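Last updated: October

Project report: Suturing practice on a tissue pad

Our aim was to compare stitch spacing on straight cuts in a practice pad. The Wiswood pad has a pale pink surface, and we set a target of 5 mm between stitches.
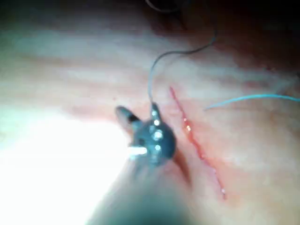

Fig. 1. Thread and red incision line on the pad.

Each stitch was tied before the next was started, and the tails were cut short. We allowed 16 minutes per cut. 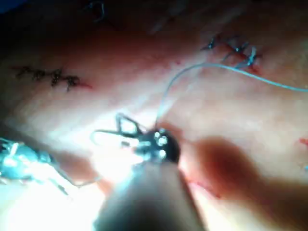

Spacing was measured with a ruler on Wednesday. The diagonal cuts took us longer than the horizontal ones.

Comments

Which thread size did you use?

Good report. We had the Zulton pad and it tore after two sessions.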